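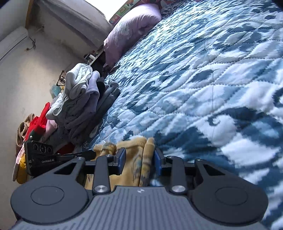
Two grippers over a mustard-yellow knit, clothes stacked along the side of the bed.

How to turn two-handed folding demonstrations into a policy that copes with a messy bed

Duyên Khúc, Sep 27, 2024

Clothes are wonderful things to learn from. A mug has a handle and stays where you put it, but a jumper has a new shape every time you let go of it, and as soon as you bring in two hands the whole business gets far more interesting. I've spent most of this year teaching a policy to fold on real beds from demonstrations made with hand-held grippers, and the method has settled down enough that I can write it up so somebody else can follow it.

The idea, which we call Hikine, is simple. We cut every demonstration at the moments when a hand changes what it's doing (reaching, holding, pulling, letting go), and we train the policy on those short pieces with a label saying what the other hand is up to. Most of the work is in getting the cuts right. The training code is ordinary imitation learning and you can swap in whichever model you like.

You should already be able to record synchronised video and gripper pose from two hand-held devices, and you should have trained at least one single-arm policy before. If you haven't, do that first! Two hands double the number of things that can go wrong and they all look the same in a loss curve.

What you need

Two hand-held grippers that log finger opening as well as pose. Without the opening signal the cutting step below doesn't work at all.

A shared clock. We blink a small light in view of both cameras when recording begins, then again when it ends, and line the streams up on the two blinks.

A good mix of clothes. Ours came out of people's own wardrobes, which meant ribbed knits, prints, fuzzy things, things with buttons, things with half a seam gone. Please don't iron them.

A bed, with its own bedspread on it. I'll come back to this, as it made more difference than any change to the model.

A machine to train on. One decent graphics card is enough for the small version.

Step 1: Agree on the fold before you record

Write the fold down in words. For jumpers ours reads: spread it face down, sleeves in, sides in, hem up to the collar, place on the stack. Everybody who records follows those words, though we don't tell them where to put their fingers or which hand goes first.

We got this wrong in the first round. Five of us recorded and we had four different folds, including a very elegant one from Xuân Văn that involves flipping the garment in the air. The policy averaged them into something that looked like a person trying to shake water off a cat. Xuân has agreed to save the flip for home.

Step 2: Record in long sittings

Start with a heap and work through it. Don't stop the recording between garments. You want the reach into the pile, the wrong item pulled out and put back, the second try at a sleeve, and all the little nudges people make without noticing. A recording with the fumbles cut out teaches a robot to fold clothes that never slip, and I haven't met any of those.

Keep the grippers low and let the fingers come in from the sides where you can. If you come straight down on a thick knit you tend to pinch the top layer and the one underneath together. Coming in along the bed gives you a much better chance of catching a single edge, particularly on a ribbed hem that has curled up on itself.

Change places now and then as well. Stand at the foot of the bed for a few garments, then at the side. Our first set was all recorded from one spot and the policy was completely lost when the robot was parked round the corner.

We ended up with 483 garment folds in the set we use for everything below. I'd have guessed we needed far more, so that was a lovely surprise.

Step 3: Find the cuts

For each hand, take the finger opening over time and smooth it lightly. Mark a candidate cut wherever the fingers go from opening to closing or the other way about, and also wherever the hand comes to a stop. Then merge any two candidates from the same hand that fall within 200 milliseconds of each other. That merge is important, because people squeeze twice when they aren't sure of their grip and you don't want a separate piece for every squeeze.

Next, put both hands on one timeline. You now have a row of cuts for the left and a row for the right, and a piece is whatever lies between one cut and the next, from either hand. So if the left hand is holding a hem throughout while the right reaches, closes and pulls, you get three pieces, and in all three of them the left is labelled as holding.

Look at the results by eye before going any further. Pick a couple of dozen folds, play them back with the cuts marked, and ask whether you would have cut in the same places. We use a small viewer called Loveto for this, which only shows the two videos side by side with a coloured bar under each, but any player that can show markers will do.

Common trouble at this stage:

Too many pieces in the air. Your pose stream is jittery. Smooth it a little more before you look for stops.

No cut at the release. Some people barely open their fingers when they let go. Set the opening threshold per person, using the widest and narrowest values in their own recordings.

Both hands always cut together. Check your clock. Two real hands almost never change at the same instant over a whole sitting, so this nearly always means one stream has been copied over the other somewhere. (Yes, we did this. It cost me a week.)

Step 4: Label what the other hand is doing

Each piece gets one label per hand from a list of four: reach, hold, pull, release. The rules are short. Fingers open and moving is reach. Fingers closed and still is hold. Fingers closed and moving is pull. Fingers opening is release, and it stays release until the hand moves off.

You'll find cases that don't fit. Smoothing a sleeve flat with closed fingers counts as pull under these rules, even though nothing has been gripped. We left it that way, and the policy seems to sort it out from the pictures.

Step 5: Train

Feed the model the camera view from each gripper, the two finger openings, the pose of each hand relative to the other, and the label of the other hand. Ask it to predict the next stretch of motion for both hands plus its guess at the next label.

Give the label prediction a small weight at first. We start it low, leave it there for the first 2,000 training steps, then bring it up to match the motion loss. When we began with both at full strength the model became very good at naming what it ought to do and rather poor at doing it.

Use relative poses throughout. Hand positions measured from the corner of the room will tie you to that room for ever.

Our training and sampling code lives under the name Dodesus, and there's very little in it you couldn't write in an afternoon. The one piece worth copying is the sampler, which picks pieces so that reach doesn't swamp everything. Reaches are long and plentiful, releases are short, and a plain random sampler will hardly show the model a release at all.

Step 6: Test on a bed, with the bedspread left on

Now back to the bedspread. For months we tested on a plain grey sheet and were delighted with ourselves. Then we moved to a quilted cover with a strong pattern and the robot started trying to fold the bed! It had learned that anything patterned and slightly puffy was a garment. Nothing in the model changed to fix this. We recorded on patterned and stitched covers from then on, threw the plain sheet recordings out of the final set, and the habit went away.

Run your tests with the heap left in place, too. A single garment on clear fabric is an easy problem. With a pile beside it the robot has to choose one item and leave the others be, and you'll see straight away whether your reaches are any good.

We score each fold with a plain yes or no on three points: was one garment picked, are both sleeves in, and did it end up on the stack. We tried a finer scale, but two people watching the same fold could rarely agree on it.

What we saw

The policy trained on cut pieces recovers from slips far more often than the one trained on whole demonstrations. It's a joy to watch. A hem slides out of the left fingers, the right hand carries on holding, the left goes back, has another go, and the fold continues. The whole-demonstration policy would carry on regardless, folding a sleeve it no longer had.

The weak spot is thick items with soft, fuzzy surfaces. The cameras see very few edges on them and the reaches wander. Small dark items are the other one, especially wedged in next to something bigger and just as dark. Brighter light helps with these a bit, but I wouldn't call it solved.

We also tried the method on towels, with no new recordings, and it managed the first fold and then went looking for sleeves.

Next

Ondieki, our second set, is being recorded now, with trousers and buttoned shirts added and a separate fold written out for each. Buttons catch in the finger pads, so the release rule in step 4 will probably need changing. I'm hoping to have the new cuts checked by the end of October, and I'll update this page with whatever thresholds we settle on.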